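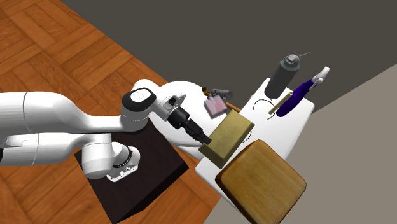
6. Recording a Sentence and Credit for Time Served

This section covers entry of a sentence in Julix Case Manager after a plea or verdict has been logged. You need the Clerk or Senior Clerk role. Users with the Viewer role can open the Sentence tab but cannot save.

6.1 Before you start

Confirm that the disposition code on each count is final. Counts marked PENDING do not appear in the Sentence tab.

6.2 Enter the sentence

1. Open the case and select Counts > Sentence.
2. Select the count. If the defendant was convicted of a lesser charge, select the amended count and leave the original alone.
3. In Term, enter the length of the sentence in days, months or years. Do not mix units in one field.
4. Under Runs With, choose Concurrent or Consecutive. For a consecutive term, enter the number of the count it follows.
5. Enter any suspended portion in Suspended. The value cannot be larger than Term.
6. Select Save Draft.

Note: A life term is entered with the Life check box. The Term field turns gray and any value already in it is cleared.

6.3 Enter jail credit

1. Select Credit > Add Period.
2. Enter the booking date and the release date. Both days are counted.
3. Repeat for each separate period in custody.
4. Compare Total Credit with the figure in the signed order. If the order says 683 days and the screen shows 682, check for a missing release day – this is the usual cause.

CAUTION: Overlapping periods are not merged. Two holds that cover the same 18 days will be credited twice unless one of them is removed.

6.4 Finalize

1. Select Review. Errors are shown in red and must be cleared.
2. Attach the signed order as a PDF.
3. Select Finalize. The entry is locked and a copy goes to the Clirkstead records queue.

CAUTION: A finalized sentence can be changed only by a Senior Clerk with an amended order on file. See Section 9, Corrections.

Error 2131 means that the order has no judge code. Return to Case > Assignment, add the code, and repeat step 1.

Section revised October 23, 2026. Reviewed by Hường Đào.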